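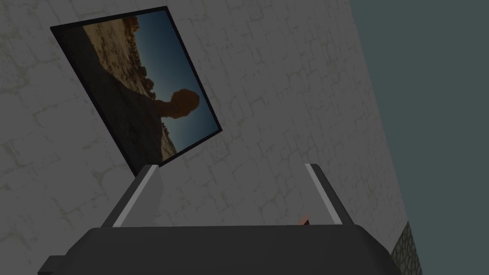
Flasarholm, August

To the list,

I'm replying to Kausar's message from Wednesday, quoted here so the thread stays readable.

> From: Kausar Tarar
> Subject: [sim-practice] Draft 4, wrist views
>
> Section 5 says a simulated wrist view has to be "representative."
> Our reviewers at Diseo each read that word differently. One of
> them rejects any episode where the object is mostly hidden. The
> other passes everything as long as both fingers show. Can we have
> a rule that two people would apply the same way?
>
> Also, do rendered backgrounds need to be declared? The Brunet
> rooms have pictures on the walls and patterned stone, and I don't
> see a field for that.
>
> Kausar

On the first point, I agree the word has to go. My proposal for section 5:

"A wrist view shall show the inner faces of both fingers and the gap between them. An object hidden by the gripper body is not grounds for rejection of a single view. The episode record shall say whether the object is mostly hidden at the start."

The view at the top of this message would pass. Both light strips are in plain sight and you can see through the gap to the wall. The object is down behind the body with only a sliver of orange-brown showing, so if this were the starting view the record would have to say so. I would not throw it out. Arms in real cells get views like it too, and if we drop them all we end up with a set that is too clean.

A tilted horizon should not count against a view either. The camera turns with the wrist. Please don't rotate images to level them before submitting. We had 166 episodes come in from Cukholm that way and the camera pose no longer matched any of them.

On backgrounds, yes, declare them. I'd add one line to the record for wall and floor textures and one for anything hung on a wall. The framed desert photo counts. It takes up a good part of the view and has stronger color than anything on the gripper — a model could easily learn to lean on it. If the same picture appears in both training and test rooms, say that too.

Still open: whether dim lighting needs its own field. I'd leave it for the next draft.

Comments on the wording to the list, please, not to me directly.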